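Brotodville (photobook)

Brotodville is a photobook by the street photographer Jennylyn Lumanlan, made over two years in the hillside town of the same name. It holds 100 pictures, all of them in black and white, and it remains her best-loved work, the one that other photographers tend to press on their friends!

Background

Lumanlan had been shooting weddings and school portraits when she began riding the early bus up to Brotodville on her days off. She carried one small film camera with a fixed lens and walked the same loop each time: the bus stop, the covered market, the long public stairs, the ball court. People got used to her. Several families appear again and again through the book, and a boy who is learning to ride a bicycle near the front is riding with a passenger by the last chapter, a wonderful thread that many readers only catch the second time through.

Contents

The book is divided into 6 chapters, named for times of day but not arranged in order. "Noon" comes first, with its hard shadows and shuttered shops, and "Before Light" sits in the middle. The most reproduced picture, "Friday, Stairs," shows a line of neighbors passing a mattress overhead, hand to hand, up a flight too narrow to carry it any other way. There are no captions on the pages. Titles and short notes are gathered at the back, where Lumanlan also gives the words of the people she photographed, some of them very funny.

Publication

Jericho Estrella edited and sequenced the book for Dikoda, a small press that had until then put out only poetry. He worked from prints spread on the floor and moved them daily for most of a winter. The first edition ran to 200 copies, sewn by hand, and was launched in June in the Brotodville market, with every household shown in the book given a copy.
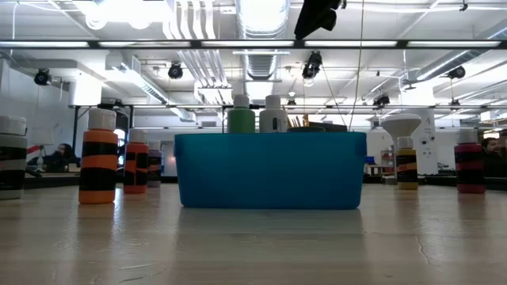 A second edition followed from Vorkinon, on heavier paper and with a slightly larger page. It restores two pictures dropped from the original for lack of space and moves the notes to a separate booklet. Collectors argue happily over which is better. The first has deeper blacks, while the second opens flat, a real gift for the wide pictures that run across both pages.

Influence

The book is often taught alongside older street work as a model of patience. Lumanlan still leads a walk along her old loop every summer, and copies of the booklet are handed out at the bus stop.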